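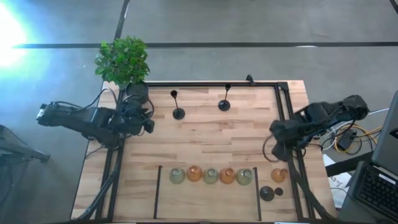
Sabina Uddin thinks we should stop asking whether robots can do chores and start asking which part of a chore they drop first. Setting a table is easy to say, she wrote on our tracker, but try telling two arms that the fourth bowl goes with the third one and see how long they stay calm.

We liked that so much that we built the Pindlow set around it!

Search this repository Go

# Pindlow: small tabletop chores for two arms

Pindlow holds 301 recorded episodes of tidying and table setting with a pair of arms. Everything in it is work a person does while thinking of something else — lining up glass bowls by color, closing a gap in a row, shifting one thing so another will fit.

## What's inside

- joint positions for both arms
- overhead video
- a short text instruction for each episode
- a success flag, set by a person after watching the whole episode

There are 11 different instructions. Wording varies a lot between operators and we left it that way, because people at home don't talk in templates either.

## So, can it do the chore yet?

Sometimes, and it's a thrill when it does! Our baseline policy, Cirnia, finishes 7 of the 11 instructions at least once. Glass is the hard part. See-through bowls confuse the depth estimate, and a grip that's a little off center tips the bowl instead of lifting it. Sorting by color went far better than we expected. Handing a bowl from one arm to the other is still slow, and I would not let it near my own kitchen (yet).

## Known problems

- Lighting changes between sessions, and strong glare washes out part of some videos.
- In 9 episodes the right arm's gripper readings lag behind the video. They're listed in `lag.txt`.
- No liquids, no food, no stacking. A policy trained on this alone will know nothing about dirty dishes.

## Loading

 python load.py --split train --arms both

Use `--arms left` if you only have one arm to play with.

## Credits

Recording by Irén Csonka and Tharushi Thambiah. Baseline and scripts by Hafþór Hafstein. Bug reports are very welcome, and videos of your own arms having a go at it even more so — open an issue and attach them.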